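Print this ticket | E-mail this ticket

Pantry and Dry Goods Log — Hrynyshyn Kitchen
Ticket: Opened coffee going stale before the bag is finished
Status: Resolved, monitoring
Category: Dry storage / beverages
Last updated: July 2025

Reported problem

Coffee from opened bags tastes flat by the second half of the bag. The first few brews are normal. After that the smell on opening is weak and the cup has a papery taste. Two shifts reported it separately. Unopened stock from the same delivery is fine.

A second complaint was merged into this ticket: grounds and bean fragments on the dry shelf, under the place where the opened bag is kept.

Environment

Coffee is bought in stand-up pouches and used from the pouch. There is no canister. One bag is open at a time in theory. The opened bag lives on the shelf over the prep counter, left of the dishwasher. The grinder is a Drumo, cleaned weekly. Water comes through the Ondeo filter, cartridge changed on schedule. Bags were being closed with whatever was in the drawer: rubber bands, binder clips, and a few short spring clips from the bread station.

Steps to reproduce

Open a new bag. Brew. Fold the top down once, put a rubber band around the middle, return to shelf. Repeat for 7 days. Compare with a freshly opened bag, same grinder setting, same dose, same water.

Result: reproduced on the first attempt. The difference was obvious by smell before brewing.

Checks

1. Water. Brewed the fresh bag and the old bag from the same kettle fill. Fresh bag normal, old bag flat. Water ruled out, filter left alone.

2. Grinder. Purged and brushed out, burrs reseated. No change in the old bag. Ruled out. The hopper did have stale beans sitting in it from the previous shift, so the hopper is now emptied at close. Logged as a side finding.

3. Delivery stock. Opened a second bag from the same carton. Normal. Ruled out.

4. Shelf position. The dishwasher vents upward when the door is opened mid-cycle, and the shelf catches the steam. A thermometer was not needed to establish this; the underside of the shelf was damp to the touch. Contributing cause.

5. Closure. The rubber band holds the pouch around its body and does nothing for the mouth. A single fold relaxes within minutes and the top stands open. The binder clips pinch the center and leave both corners gaping. The spring clips are too short for the width of the bag. Main cause.

Check 5 also explains the grounds on the shelf. Bags laid on their side were leaking at the corners.

Rejected fixes

Decanting to a jar. Tried before, on a different ticket. The jar was topped up without being emptied, the old beans stayed at the bottom, and the label with the opening date was never changed. Not repeating it.

Tape. Holds for one or two openings. After that the adhesive picks up coffee dust and lets go. It also leaves residue that catches on the next fold.

Smaller bags. Purchasing priced it and declined.

Zip bags as an outer layer. Works, but the pouch has to be taken out and put back for every brew, and by the second day it was sitting next to the zip bag instead of inside it.

Fix applied

Full-width rod clips, Pekix, long size. The clip is a narrow bar with a hinge at one end. It has to be longer than the bag is wide. If it is flush with the edges or shorter, use the next size up.

Procedure, to be followed every time the bag is closed:

1. Stand the bag upright on the counter. Tap it down so the contents settle away from the mouth. Wipe loose coffee off the inside of the lip.

2. Press out the air with a flat hand, from the base of the bag upward. Do not squeeze hard enough to push coffee into the fold.

3. Fold the top over in a straight line. A slanted fold will leave one corner outside the clip. On a bag that is less than half full, roll the top down until the roll meets the contents, then proceed.

4. Lay the clip across the fold with the hinge past one edge of the bag. Hold the hinge end with one hand and steady the opposite upper corner of the bag with the other. The clip should overhang on both sides.
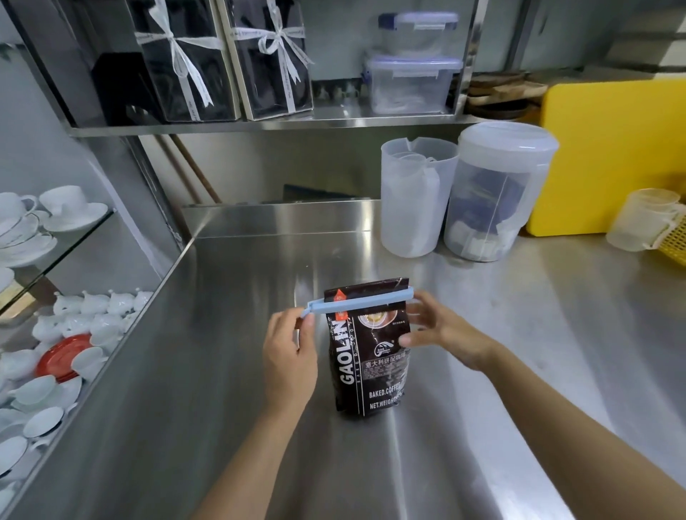
5. Close the clip from the hinge outward and press until it clicks at the free end. Run a thumb along the full length. If there is a soft spot, the fold is doubled at that point; open and refold.

6. Turn the bag upside down over the sink for a moment. Nothing should fall out. If it does, repeat from step 3.

7. Return the bag to the new location, standing up, clip at the top.

Location change

Opened coffee has been moved off the shelf over the counter to the lower cupboard by the door. It is dark, dry, and out of reach of the dishwasher vent. The old position is now used for filter papers in a closed box. Rotation is unchanged — the oldest bag is finished before a new one is opened.

Verification

Same test as before, same duration, same grinder setting. The clipped bag from the lower cupboard was compared against a fresh bag. A slight loss of aroma on opening, no papery taste in the cup. Accepted. No new grounds on the shelf or in the cupboard.

Known issues

The hinge is the weak point. If the clip is opened past flat it goes white at the fold and will crack soon after. Discard it at that stage. Spares are in the second drawer.

Foil-lined pouches with a degassing valve: keep the clip above the valve. Clipping across it creases the valve seat and the bag will not hold.

Clips go missing to the freezer and the flour bins. They can be washed and returned, but coffee clips should stay with coffee. A clip that has been on the frozen onions carries the smell even after washing.

Follow-up

Order 3 spare clips in the long size with the next Pekix order. Throw out the rubber bands in the drawer. Recheck the shelf for damp once the dishwasher door seal has been replaced under its own ticket. Reopen this ticket if the flat taste comes back before the bag is finished, and note the opening date and where the bag was kept.

3 comments | 7 shares

Print this ticket | E-mail this ticket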